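# What the second arm really costs

I signed off our first robot arm in January, on a wet afternoon, with a cold cup of tea and a spreadsheet I was far too proud of. It had one line for the arm, one line for the gripper and a line at the bottom called "bits". If you're about to plan your own kit list, please learn from my "bits" line, which ended up eating most of my spring.

A bit of background. I look after the money for a small team at Trerlow, where we're trying to get an arm to sort mixed household clutter. Toys, cloths, packaging, whatever turns up at the bottom of a cupboard. Our engineering lead is Nélida Rivadeneira, and she has very firm views on what I may and may not cut. I had thought the table was a fair target (it's a table!). She had me push down on one corner of the cheap one and watch the far end lift, and that was the end of that conversation.

So, the shopping. We got quotes from two suppliers, Baline and Fuentealba, and they were laid out so differently that it took me two evenings to compare them. Baline's looked lovely and short. Then you read down to the small type and the mounting plate was extra, the cables were extra, and the day of set-up was extra again. Fuentealba had put the lot in one figure, which made me wince when I opened it and feel much better a week later. Ask every supplier for the price of a working arm bolted down in your room, in writing. They'll all say it depends. Ask again.

The gripper is where I'd spend more next time. Fingers wear, and they get changed far more often than I'd allowed for when the work is all odd shapes. I had budgeted for one spare set. We now hold several, and our yearly line for fingers, pads and fixings is £2,605. The service plan comes to £2,054 on top, and I did try to haggle. Constanza Riquelme, who handles our account at Fuentealba, was very nice about it and didn't move a penny.

Then there's all the stuff the arm practises on. I'd put down £40 for this. Forty pounds! I think I'd pictured a carrier bag from the charity shop and a nice morning out. We went through £80 in the first fortnight, and I've stopped pretending it's a one-off cost. Soft things are the worst for the budget, because they get grubby and go out of shape and you want fresh ones. Towels especially. Nélida likes towels because an arm that's happy with a ball can get into a terrible muddle over a bit of fabric, and a pile of both together is harder still.

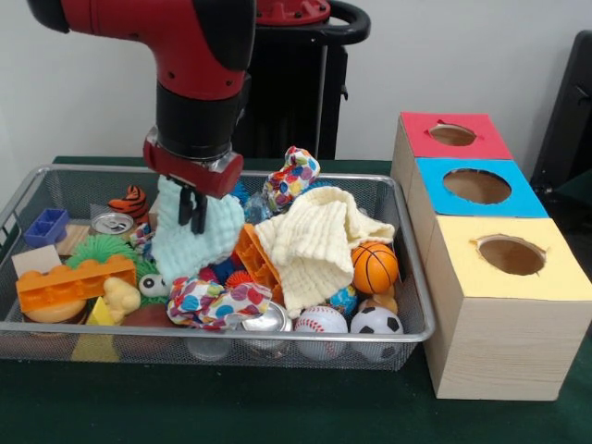 Staff time was the other one I got wrong. I'd written down the hours for installing the thing and nothing at all for resetting it, and somebody has to put everything back between runs, every time, all day long. It isn't skilled work but it is work, and if you leave it out of the plan it lands on the person you're paying the most. We've now got it as its own line, with a name against it, and tempers have improved no end.

Software nearly caught me as well. We log our runs in Flando, which charges by the seat, and I'd bought seats for the engineers only. Of course the people doing the resets need to log things too, so I was back asking for more money within a month, feeling about two inches tall.

Would I still do it? Yes, and we're planning the second arm now. This time the spreadsheet has a proper row for spares, one for props, one for people and one for the room itself (sockets, lighting, a decent table). I've also kept a tenth of the total back and refused to tell anyone what it's for. Nélida has already asked whether it could be a new gripper.

The quotes are due back next week, and I've asked for them both in the same layout. Baline's has come early, and the cables are still extra.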